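Working beside the hanging station: guidance for cloakroom staff

Gimendale centres are moving the hanging of bags from hand work to a pair of robot arms. These instructions cover a normal shift and set out how duties change. They apply from August.

Before the session

Switch on both arms from the Truretti panel and wait until each reports ready. Stand outside the marked line while they move to their start positions. Check that the rack is upright and that its hooks are free. Empty any bag weighing more than 2 kg.

During the session

Place bags within reach of the arms, straps uppermost. Press Start and step back. Staff no longer lift each bag to the rack, but one person must remain at the station throughout. If a strap slips or twists, press Pause, wait for both arms to stop, and straighten the strap by hand. Do not reach between the arms while they are live.

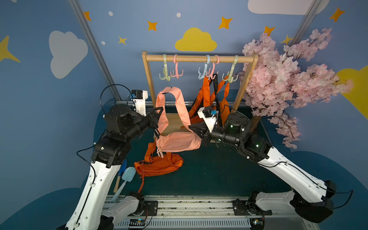 The left gripper holding a pink bag by its strap at the rack.

After the session

Record the number of bags hung and every pause in the station log. A full day is expected to bring about 320 bags, and the log is read weekly.

Changes to duties

No posts are being withdrawn. Time previously spent at the rack passes to the front desk and to lost property. Staff who prefer to remain at the station may apply for operator training. Questions on rotas or training should be sent to Hatem Hajji, who will reply in writing.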